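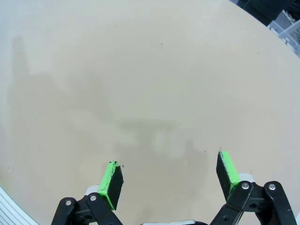 Prillix Frog and Toad Call Recorder

$332, ships with strap, foam windshield and one set of batteries

I built the first Prillix for myself. I was doing spring frog surveys at Brarnari Marsh, which meant standing in cold water after midnight trying to tell chorus frogs from my own teeth chattering, and I wanted something I could leave on a post and pick up later. The recorders I could borrow were great for birds, but they were big and they ate batteries like crazy. So I made a smaller one, then a friend wanted one, then the whole survey group wanted one, and now I have a web page!

The Prillix straps to a tree or a stake and wakes up on whatever schedule you give it. Most people start at dusk and record five minutes out of every half hour. On that schedule a fresh set of AAs lasts 37 nights in mild weather (less in a hard frost, so bring spares in March).

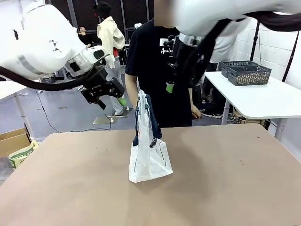
You set the schedule with two dials inside the lid, and I kept them chunky on purpose so you can turn them with gloves on. There's no app. I went back and forth on that one - I do like a nice app - but half the ponds I survey have no signal, and I got tired of updating my phone in a ditch. Recordings are plain WAV files with the date and time in the file name, so they open in pretty much any call analysis program you already use.

The microphone points down and sits behind a little foam windshield. Rain still gets picked up (rain is loud, sorry), but drips don't run into the mic, and you can pull the foam off and rinse it when the spiders move in. And they will move in.

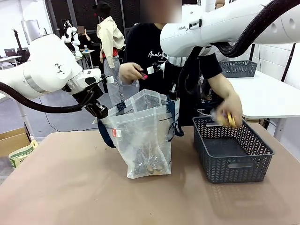 Clear plastic bag, held at its top corners.

If you're working in more than one wetland, please clean your gear between sites. Chytrid fungus travels on wet boots and straps just as happily as on frogs. The Prillix case can be wiped down with the lid latched, and the strap unclips so you can disinfect it separately. Let everything dry all the way before the next pond. I keep a second strap in the truck and just swap.

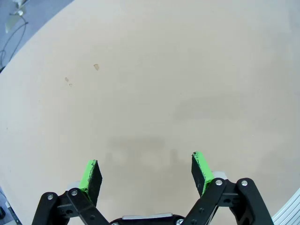
What's in the specs

Weight: 700 grams with batteries
Power: 4 AA, alkaline or rechargeable
Storage: one full-size SD card, not included
Schedule: 7 presets plus always on
Case: gray or mud brown
Warranty: two years, and I do the repairs myself

Mounts and extras

The Zernero stake mount fits the slots on the back and is what I use in open marsh where there's nothing to strap to. For trees, the strap it comes with is plenty. If you already own a Myklebust lock box, the Prillix slides in with the lid closed, but you'll need to take the windshield off first and put it back on through the mic hole. Kind of fiddly, but it works.

Orders go out twice a week, except in June, when I'm out at the marsh most nights and answering email very slowly.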